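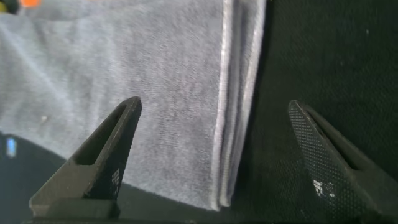 Stoston Linen Room: progress report to the Varard Fund
April 10, 2025

Dear Mr. Greenberg,

Thank you again for the grant, and for your patience with my February letter, which I know ran to 3 pages! I'll try to be brief this time (my wife says I won't manage it).

The towels are going very well. We have 113 in use now, against the 100 we promised you, and the gray terrycloth ones are everybody's favorite so far. They fold flat, with the hems lined up along one side, so a whole stack can be lifted off the shelf without the middle ones sliding out. We used to roll them, and I do miss how that looked, but the folded ones take up far less room.

Two things are still open. The second set of shelves from Nakamura hasn't come, and we would like to move the $2 left over per towel into laundry soap, if you're happy with that. Do come by and see us any morning, the coffee is always on.

Warmly,
Unai Zabala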